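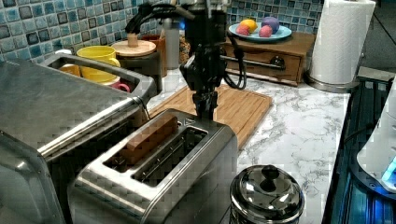
Figure 3. A slice of bread in a two-slot toaster.

4.2 What patients took "fasting" to mean

Of the 2,391 morning visits for fasting blood work at the Stiltach and Ultanham clinics, 123 ended with the patient telling the nurse about food eaten earlier that morning. We regard this number as a floor. It covers only the people who mentioned breakfast before the needle went in, and a patient who has found parking at Ultanham has every reason to keep quiet.

The instruction sheet in use at both clinics said "Please fast before your test." It gave no start time and did not mention drinks. The second page listed medicines that could be taken as usual, in a type size that several patients held at arm's length and then put away. Staff at Stiltach had long made up for the sheet by explaining it over the phone, each in their own way. One version allowed black coffee, another allowed coffee with "a splash," and a third banned water, which made the veins harder to find and the patients harder to please.

In the interviews, toast came up more than any other food (Figure 3). Patients who had eaten it often did not count it as a meal. Dry toast in particular seemed to hold a special legal status, somewhere between food and furniture. One patient explained that she had skipped breakfast and had only had toast while she waited for breakfast time to pass. Another had left off the butter "for the cholesterol," meaning the test, and was put out to learn that the test would have preferred the whole slice left off. Cereal eaters, by contrast, nearly always knew they had broken the rule and said so.

The revised sheet, known in the project as the Milteo sheet, went into use in January. It fits on one side of one page. It gives a clock time after which nothing should be eaten, says that plain water is fine, and has a short list of things that count as food. Toast is first on the list. We had hoped to keep the list to three items, but the clinic nurses sent us 11, and we were in no position to argue with the people who had been hearing the stories.

Two limits of this part of the study should be noted. First, the interviews relied on memory, and memory of a small breakfast is poor even among people who are not being asked about it by someone in a lab coat. Second, the Tôn clinic used the old sheet throughout but did not record what patients said on arrival, so it could not serve as the comparison site we had planned. Its staff told us they had never had a problem with fasting. They also told us they had never asked.

Blood results from patients who reported eating were kept out of the main analysis and are treated separately in Section 4.3.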